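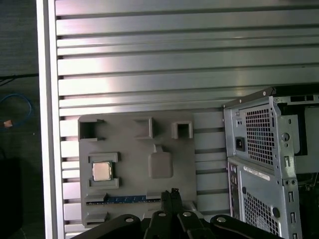 Project report: teaching an arm to put a CPU in a socket
Robotics lab module, Arnbridge
18/05/2025

So this is my write-up for the data half of the Dwivedi project (Dwivedi is just our name for the learning system, the part that watches demonstrations and tries to copy them). My partner is writing up the training half, and I got the collecting, which meant I spent most of the term steering an arm around the inside of a desktop PC. I loved it, mostly!

What we were trying to do

The job sounds tiny: pick up a processor, carry it over to the socket, set it down straight. People do it with two fingers and some nerves. For the arm it's a mess of small decisions, and our plan was to skip writing rules for all of them and show it plenty of good examples instead. We set ourselves a goal of 1,000 demonstrations in the proposal. We ended with 342 usable ones, and I'll get to why.

I started on the gray 3D-printed practice plate, with its little bracket for the chip and its blue slot strip, and I'd tell anyone to do the same. You can bump it all day and the only thing that suffers is your pride. Once my hands had learned the controls (it took me longer than I'd like to admit) we moved on to real boards.

Recording

Every demonstration gets driven by a person from start to finish. We used Flallitz, the recording program from last year's class, which saves the wrist camera view together with the arm positions and whether the fingers are open or closed. You hit start, drive, hit stop, then type a label. The label is the boring bit and also the bit I messed up the most. For a while I was calling things "good" when I meant "good except for the wobble near the end", and my partner had to ask me what on earth I meant by it.

Inside a case the approach is everything. Coming down over the board you've got memory slots and latches right in front of the fingers, and cables off to the side,

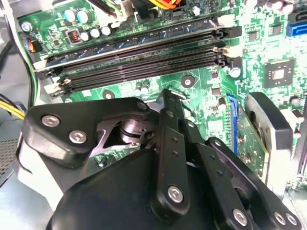 and it's really easy to drift toward them while you're busy watching the height. I got into the habit of stopping above the board for a second, lining up, and only then going lower. We argued about that pause! My partner worried Dwivedi would learn to dawdle. We kept it in, but trimmed the longest ones.

The other headache was glare. An empty socket under our lamp can go nearly white from the wrist camera, and then the edges you want to aim at are just thin dark lines. I moved the lamp between sessions so the lighting wouldn't always be the same, and left some of the shiny recordings in on purpose. 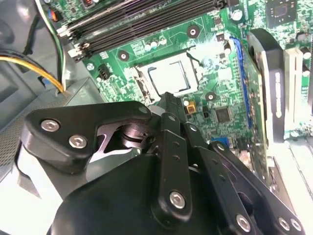

What got thrown out

We had 2 rules for keeping a recording. The chip had to stay in view on the way to the socket, and the driver couldn't back up and start over halfway through. The second rule killed a lot of my early stuff (ouch). We also lost 18 recordings when Flallitz filled up the disk and kept running as if everything was fine. I now check the free space before every session.

The hardest part to drive was the last little stretch, with the chip already in the fingers. A small tilt looks like nothing until you get close to the socket, and then you're turning the wrist a hair at a time and holding your breath.

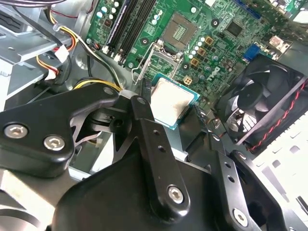
Chip in the fingers, tilted, with the socket open on the Dell board.

What I'd change

I'd record more tilted starts. Most of my pickups were pretty neat by the end, so Dwivedi hasn't seen enough ugly ones to know how to fix them. I'd also write down what each label means before the first session and tape it to the desk.

We're moving the recordings over to the Tistitz server in June, and the label sheet goes with them. My partner's report covers the training runs, so look there for the success rates.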